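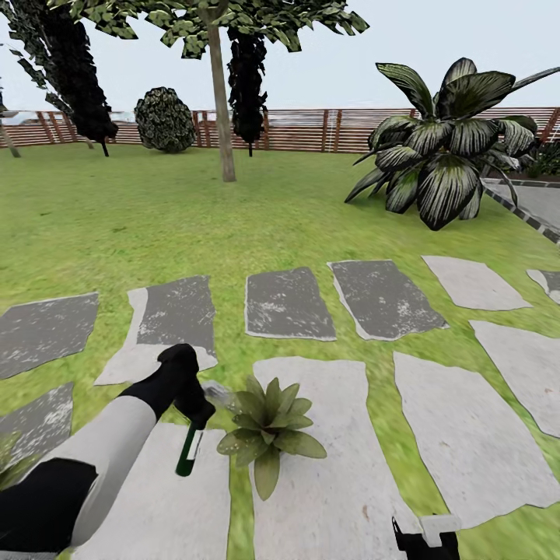

Carried objects are a common source of collisions when you teach an arm to work near the ground, and the planner gives no warning of it. The plan is shown as valid, the arm moves, and then the run ends with a contact stop. In our garden project at Kanlow we had this fault for most of September. The planner knew the arm and it knew the gripper, but it did not know that the gripper was holding something. When the gripper carries a small tube which hangs down just above the ground, with a leafy plant standing right next to it on a stone, the missing length matters very much.

This tutorial explains how to recognize the fault, how to confirm it and how to repair it. It is written for people who use the Binura motion planner with the Lunde garden model. I think the same steps are useful with other planners, but the names of the settings will be different.

Before you begin

Make a copy of your project. Some of the steps below change the collision model, and it is easy to forget which shape was changed.

Do all of the tests in simulation. If the same program is also installed on a real arm, please disable the remote start on that arm until you are finished. We once had a corrected height file that was loaded in the simulation and an old one that was still loaded on the real controller. No damage was done, but it was not a good afternoon.

You will need:
The project file with the fault in it
The planner log from a run that stopped
Permission to edit the collision model
A short test path which goes low over the stones

How the fault looks

In our case the arm picked up the tube without a problem. It lifted, turned and moved over the lawn. Then it went down toward the next stone and stopped before it reached the target. The log had two lines that did not agree with each other. The planner reported a free distance of 20 millimeters below the tool. The contact monitor reported a touch between the carried object and the stone.

Both lines were correct. The planner measured from the tips of the fingers, and the contact monitor measured from the real shape of everything in the model, including the tube.

If you see a contact stop together with a positive free distance, you have probably the same fault. If the free distance is zero or negative, your problem is another one, and you should first look at the target height.

One more sign is that the fault disappears when the gripper is empty. We lost time here. My colleague repeated the path with an empty gripper, it finished correctly, and we wrote in the log book that the stop was random. It was not random. Please always repeat the path with the same load.

Step 1. Read the attached object list

Open the planner console and pause the run directly after the grasp. Ask for the list of attached objects. In Binura the list is in the panel named Tool State.

If the list contains your object, go to step 3. If the list is empty, the planner believes that the hand is free. Continue with step 2.

Do not trust the picture in the viewer for this check. The viewer draws the object in the gripper because the physics engine holds it there by friction. The planner has its own model and it does not look at the viewer.

Step 2. Attach the object at the right moment

The attach command must come after the fingers are closed and before the first lift. In our program it was written inside a condition that waited for a grip signal. The signal had a time limit, and when the limit passed, the program continued without the command and without a message. This was the first half of our fault.

Change the program in this order:

Close the fingers.
Wait for the grip signal.
If the signal does not come, stop the program with a message.
Attach the object to the hand link.
Read the attached object list again and compare the name.
Lift.

Use the name of the object from the model, not a free text. We had the same tube with a capital letter in one file and a small letter in the other, and the planner accepted this as two objects. One of them stayed on the lawn in the planner model while the other was in the air.

Step 3. Compare the height of the tool with the height of the ground

Now the planner knows the object. You have to check that it also knows the ground. Move the arm in small steps over the low part of the path, and at each step write down the height from the planner and the height from the physics engine. Do this over the grass and also over the stones.

I recommend to use numbers only. We tried first to judge it from the wrist camera, and this does not work well. The surfaces have soft, spotted textures, and there is no object of known size close to the fingers.
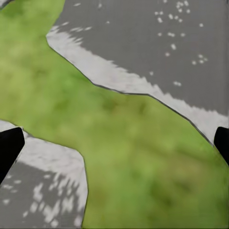

Close view between the gripper fingers: mottled green in the middle, speckled gray at both sides.

In our table the two heights were equal over the grass. Over the stones there was a difference of 15 millimeters. The stones in the Lunde model are visible objects with their own thickness, but in the planner they had been merged into the flat lawn to save calculation time. So the planner thought that the stone surface was at grass level. This was the second half of our fault.

With an empty gripper the two errors were small enough that the path finished. With the tube in the gripper they were added together, and the tube touched the stone.

Step 4. Give the stones their own collision shapes

Open the ground group in the model editor and remove the stones from it. Give each stone a simple box. It is not necessary to follow the ragged edges. A box that is a little larger than the stone is safe, and the planner will work faster with it.

Set the top of the box to the highest point of the stone and not to the average. After this, rebuild the planner scene. A reload is not enough in Binura, because it keeps the old ground group in memory. I am not sure if this was changed in the newer version.

Run the table from step 3 again. The difference should now be five millimeters or less at all of the points. If one point is still wrong, look for a stone which is present two times in the model.

Step 5. Add the plants 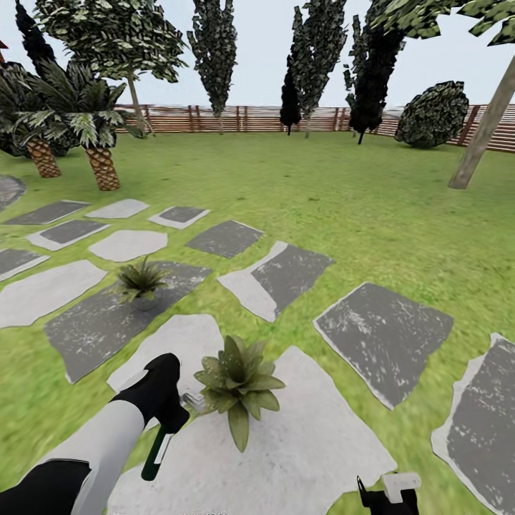 Plants need a separate check, even if your log does not mention them. Many plant models have a collision shape for the pot only, and the leaves are just for the eye. For a path that passes high over the lawn this is acceptable. It is not acceptable when the metal fingers come right beside the broad leaves of the larger plant, as they do on the big pale stone near the arm. The pot of that plant is hidden under the leaves, so a shape that covers the pot only leaves most of the visible plant without protection. The small fern-like plant farther back has its round pot in clear view, but its fronds spread out also, and it should be treated in the same way.

Choose one of these two methods:

For a plant that the arm must avoid, put a cylinder around the whole plant, leaves included.

For a plant that the arm must pick up, keep the pot shape and add a second shape for the leaves. Allow contact between the leaf shape and the fingers only during the approach and the grasp. Remove the permission again after the release.

The last sentence is important. We forgot it in the first correction. The permission stayed active for the complete run, and the arm pulled the carried tube through the leaves of a plant it had nothing to do with. The log was clean, and Zarmeena Rana found the mistake only when she watched the replay at slow speed.

Step 6. Repeat the path that failed

Load the original path and do not make it easier. Run it three times with the tube and three times without it. Between the runs, reset the scene completely so that the plants and the tube are again in their start positions.

For each run save the following:
The smallest free distance reported by the planner
The smallest free distance reported by the physics engine
The attached object list after the grasp and after the release

The list after the release must be empty. If it is not, the planner will continue to carry a tube which is not there, and the next path will make a strange large curve around the stones. This is less dangerous than the first fault, but it looks like a completely different problem and you can search for it a long time.

If the repair does not work

The stop happens at the moment of the grasp. The object is probably attached too early, while it still stands on the stone. The planner then sees a collision between object and stone at the start of the lift. Allow this one contact until the object is clear of the stone.

The planner finds no path. Your boxes or cylinders are perhaps too large. Make the plant cylinder smaller in steps and test after each change. Do not turn off the collision check for the stones.

The result is different on the second arm. Each arm has its own tool file. We use Banska grippers on both sides, and the correction was made in one tool file only. Copy the finger length to the other file and rebuild the scene again.

The stop returns after an update. Check if the update has merged the stones with the ground again. The option is named Simplify Ground, and in our installation it is switched on by default.

A note about the contact limit

During the search it was suggested to raise the limit of the contact monitor, so that a light touch does not stop the run. Please do not do this as a repair. The monitor was the only part of our system which had the correct information about the tube. With a higher limit the run would finish and the stone would still be touched, only without an entry in the log.

If you must change the limit for a test, write the old value into the project notes before you start and restore it on the same day.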